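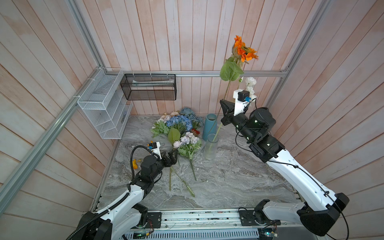
Fig. 1. The right arm holding the sunflower by its stem, left gripper at the bouquet.

Student Projects / Robotics
Posted Saturday, May 16, 2026 by the Dumik team
4 comments - 19 shares

What went wrong

Our plan claimed the arms could arrange flowers unattended. I doubt it. In 55 trials the right arm stalled 30 times, mostly with a stem already in its grip. We first blamed the Omden controller and swapped it in December. The stalls continued. The log shows the wrist signal dropping out when the arm is raised, so I suspect the cable, but we never tested it alone. Until someone does, I would not call this fault fixed.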